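Members' news: the summer dinner, and what we will do in its place

Dear members, as most of you have heard by now, the summer dinner of our choir will not take place this year. The hall in Skultmont stays closed for gatherings, and even if it opened in July we could not seat everybody at a proper distance. We had sold 62 tickets before the spring, and all of this money will be given back.

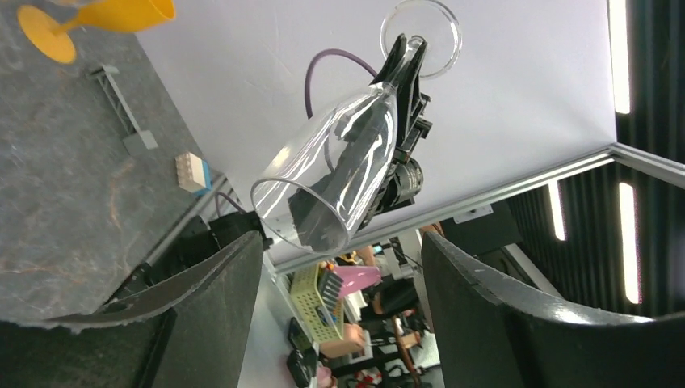 Saron Gebru

Thursday, June 11, 2020

If you paid by bank transfer, you do not need to do anything. The money goes back to the same account before the end of the month. If you paid in cash at rehearsal, please write to me with your name and the number of tickets. Several members asked if they can leave their money with the choir. Yes, it is possible, but please tell me in writing so that my list is correct.

Now to the singing. Our rehearsals on the computer have gone better than I feared. The sound arrives late, so we cannot sing all together, and the altos have complained (with good reason) that they only hear themselves. From next week we try another way. Our accompanist records the piano part first, everybody sings along at home with the microphone switched off, and after each piece we stop and speak about the difficult bars. Please have a pencil ready. In the Droltov songs the breathing marks on page four are wrong, and I will send a corrected page.

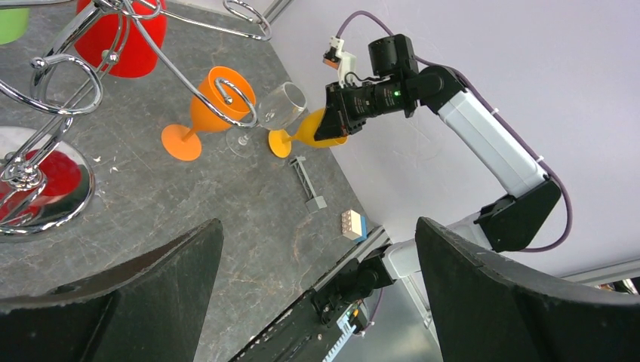 Those who still have the old blue folders at home, please look inside for the second tenor part of the harvest song. We are missing three copies and the publisher does not print it any more. You can put them in the letter box at the Tralia bakery, where the owner has kindly agreed to keep them for us.

The December concert is still in our plan. The church has kept the date free and asks for an answer by the end of September. I would like to hear your opinion before that, also from the members who do not feel safe to come back yet. A shorter programme without interval was suggested, and also two concerts on the same day with a smaller choir in each. I prefer the first idea, but I can be persuaded.

Last, a warm welcome to our two new sopranos, who joined in March and have met most of us only on a screen. We look forward to standing in one room with you.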